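베번 러더퍼드는 달그렌이라는 작은 가구 수리점을 운영한다. 사무실에서 일하다 그만두고 목공을 배운 지 올해로 꽤 됐다. 4월 오후에 가게로 찾아갔을 때 그는 식탁 상판에 오일을 먹이는 중이었고, 인터뷰는 그 일이 끝난 뒤에 시작했다.

"손님 대부분은 상판 때문에 옵니다. 컵 자국, 냄비 자국, 아이가 포크로 찍은 자국이요. 다리가 흔들린다고 오는 분은 의외로 적어요. 흔들려도 그냥 쓰시거든요."

가게 장부에 올라 있는 수리 건수는 1,706건이다. 그중 1,335건이 식탁과 책상이고 나머지는 의자와 서랍장이다. 그는 장부를 아직 손으로 쓴다. 컴퓨터로 옮길 생각은 있는데 바쁜 철이 지나면 하겠다고 미룬 지 2년이 됐다고 한다.

마감재를 고르는 기준을 물었다. "집에서 직접 손볼 사람이면 오일을 권합니다. 긁혀도 그 부분만 갈고 다시 바르면 되니까요. 관리하기 싫다는 분께는 바니시를 해드립니다. 대신 나중에 벗겨지면 전체를 다시 해야 한다고 미리 말씀드려요." 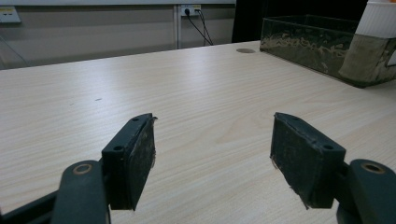
러더퍼드는 색을 진하게 바꿔 달라는 주문을 받으면 한 번은 되묻는다. 짙게 물들이는 건 쉽지만 되돌리려면 많이 깎아내야 해서다. 사진에 나온 것처럼 밝은색 나뭇결 상판이면 그대로 두는 쪽을 먼저 권한다. "밝은 나무는 때가 탄다고 걱정하시는데, 먼지나 잔흠집은 짙은 쪽이 더 눈에 띕니다."

사포는 100번부터 쓴다. 더 거친 것으로 시작하면 빨리 끝나지만 결에 자국이 남는다고 했다. 이 순서는 목공을 가르쳐 준 토르비에른 탕엔에게 배웠다. "선생님은 말이 별로 없었어요. 잘못하면 제 손에서 사포를 가져가셨죠."

수리비는 상판을 직접 보고 정한다. 전화로 값을 묻는 사람에게도 일단 사진을 보내 달라고 한다. 여름 전까지는 예약이 차 있고, 의자만 맡기는 손님은 중간에 끼워 받는다.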